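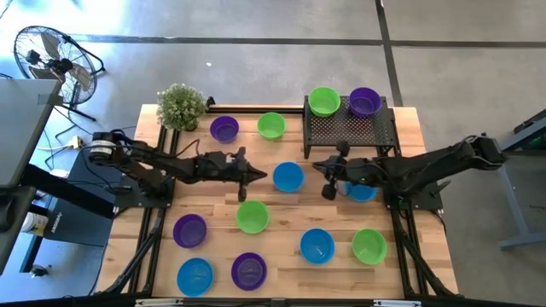

I've been through a lot of cheap plastic bowls over the years, and the Mirketti snack bowls are the first set I've gone back and bought twice. They come in purple, green and blue, all the same round, shallow shape with a ridged rim, and I have to say the colors look great against light butcher block. That rim is my favorite part! It gives your fingers something to hold on to when you're carrying one full of chips (or, in my house, cereal at 10 at night).

They stack pretty well, although the stack leans once you get past 4 or so. Mine have been going through the dishwasher since September, top rack only, and the green and blue still look new to me. The purple has gone a tiny bit dull, and tomato sauce leaves a shadow if you let it sit overnight. Ask me how I know.

Soup? No. They're too shallow and you'll be wearing it. For that I still use my old Grovine bowls, which are deeper but so much heavier.

I'd buy them again, and I wish they sold lids.

We use cookies to improve your visit. By continuing to browse you accept our cookie policy. Accept | Manage settings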